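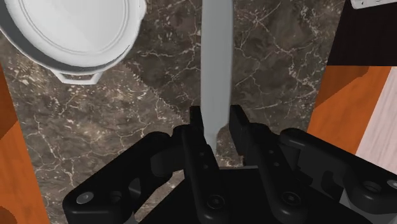
Nine Open Houses and a Very Patient Car

I went to look at nine houses in Ornley this November, and I'd only meant to look at one. You know how it goes! The first one was a sweet little ranch on the Fanthorpe side of town, priced low enough that I should have been suspicious, and there were so many shoes piled up at the front door that I had to park mine on the lawn. I was there for maybe ten minutes and smelled three different perfumes. It had an offer by supper.

So then I had the bug. I printed out a list, filled the tank and spent my afternoons driving up and down Sirnesdale Road, which has every kind of house a person could want except one with a decent closet.

What 2,197 Square Feet Feels Like

My favorite was a split-level with 2,197 square feet on the listing sheet, and I believe every one of them, but a lot of them were hallway. I paced that hallway twice. You could bowl in it. The bedrooms were tucked at the far end like an afterthought, and the smallest one wouldn't have taken my sister's old bed (she measured, over the phone, from memory, so take that as you like).

The kitchen is where I always slow down, though. I open the drawers. I stand where the sink is and pretend to be annoyed about the dishes, and if I can pretend that for a full minute without bumping into anything, the house goes on my short list.

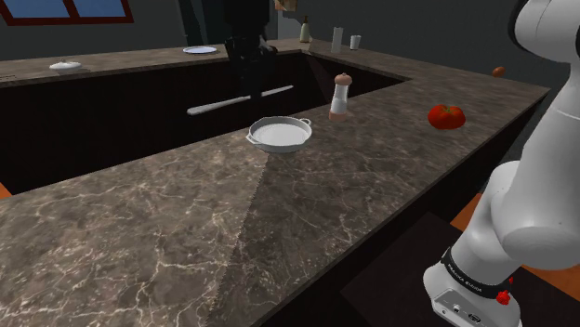 Brown marble with pale veins, wrapped around the sink.

The Pumphrey Place

The last stop was an older house everybody in Ornley calls the Pumphrey place, 59 years old and still on its first set of windows. The heating bill was sitting right there in the folder, bless them, and I put it back quickly. But oh, the porch! It runs the whole width of the front and gets the sun until supper time.

I've been back twice. It's 15 minutes from my job, the roof needs work, and I've already picked out where the chairs go.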